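Urkico Student Pick-and-Place Pack, second edition
Reviewed 7/17/18

The Urkico pack is a course package for student teams that already have access to an arm. It contains a 52-page workbook, a task editor that runs on a lab PC, a run logger, and an instructor guide. There is no hardware in the box apart from a laminated card of calibration marks. I used it for one term with a robotics project class of 22 students, split into teams, co-taught with Pongsak Noiphan. The class project was sorting small supplies from a table into bins.

Installation

Installation took 30 minutes on a clean machine and longer on the second one, where an older copy of the logger had to be removed by hand. The installer does not detect the older copy. It finishes without an error, and the editor then opens with an empty device list. The fix is in an appendix of the instructor guide and should be on page one.

The license is tied to the machine and not to the user. For a shared lab PC that is the right choice. For a club whose members work on their own laptops it is a problem, and a floating license is not offered.

Workbook

The first chapters cover frames, approach heights, and waypoints. They are plainly written and the exercises can be done on paper. Students who had never moved an arm got through them without much help. The chapter on bins is good. It asks for a drop point per bin, then a clearance height that works for all of them, then a check of the wrist angle at the farthest bin. Most teams skipped the wrist check and had to come back to it.

The chapter on object sets is thin. It assumes blocks of equal size. There is one paragraph on tools and one sentence on soft goods, and the sentence says to avoid them. Boonsong Ratanaporn, a student in the class, wrote a supplement of four pages for thin packets, and we used it in place of the printed chapter. The supplement recommends setting the approach height per item and closing the fingers slowly at the lowest point.

Editor

Tasks are built as a list of steps. Each step has a target, a height, a speed, and a grip width. Copy and paste works across tasks. Undo works within a step but not across steps, so a deleted step is gone. We lost work to this more than once before telling everyone to save a copy at the start of each session.

Speed limits can be locked with an instructor password. The lock covers motion speed only. Grip force stays open to students, and I would like it covered too.

The preview window draws the arm as a line model. It is adequate for checking the order of steps and of no use for checking clearance at the bin walls, which it draws with no thickness.

Logger

The logger stores 200 runs per project and then overwrites the oldest without a warning. Each run is saved with step times, finger width at close, and a free text note. Export is to a plain text table. The columns are labeled clearly, and the students had no difficulty plotting them.
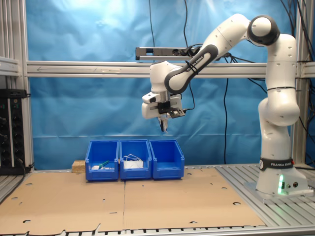
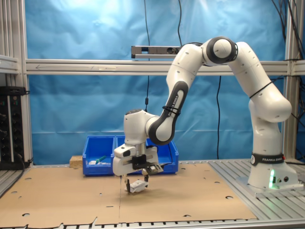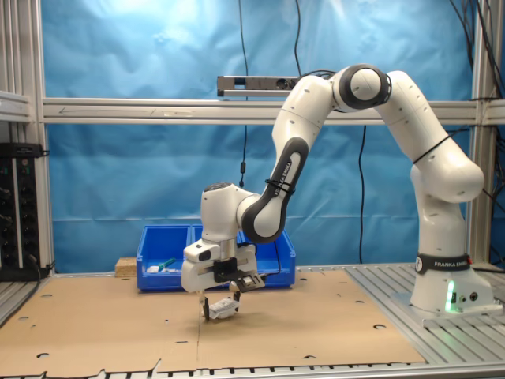
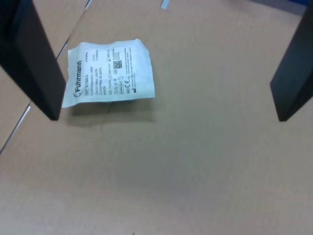 Grip width is the setting that took most of our class time, and the pack handles it poorly. The editor accepts one open width and one closed width per task, so a tool and a packet in the same task must share them. Teams got around this by splitting the work into two tasks - one for rigid items, one for flat ones - and running them in sequence. Placement is the other half of the problem. The gauze packet in the last picture lies flat on the table, well over toward the left finger, with the tip across one corner and a wide gap on the right. The editor has no offset for a case like that. The target has to be moved by hand in the step list, and the step list shows positions to the nearest whole centimeter, although it stores them more finely. A display option for millimeters would fix it.

Compared with Busside

We had the Busside course on trial in March. Its editor is better, with full undo and a separate grip setting for each step. Its written material is poor, and the exercises assume an instructor is standing at the table the whole time. With one instructor per team I would pick Busside. With two instructors for the whole class, Urkico was easier to run.

Support

I sent two questions. The one on the installer was answered the next morning with a usable script. The one on log overwriting got a reply that a larger limit is planned, with no release given. We now export the table at the end of each session and clear the project.

Rating: workbook 4 of 5, editor 2 of 5, logger 3 of 5.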